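Crystal dumpling wrappers tearing in the steamer

bontu_w
Posted 2019-05-27
Wheat starch dough, boiling water, 17 g per wrapper. Half of them split at the pleats.

remotesta
Too thin. Add tapioca starch and rest it covered.

mkho
Disagree on thickness. Wet filling splits them. Salt the greens, squeeze, then weigh again.

remotesta
Mine are wet and hold fine.

bontu_w
Squeezing it is. I use a printed paper liner in bamboo and move them to a square plate, scattered loosely so the skins don't stick.

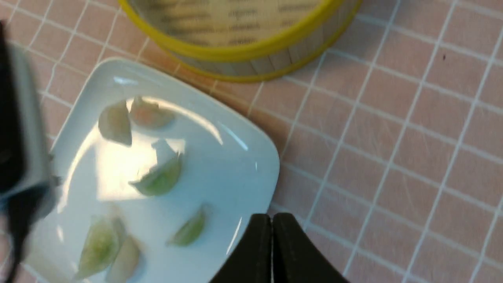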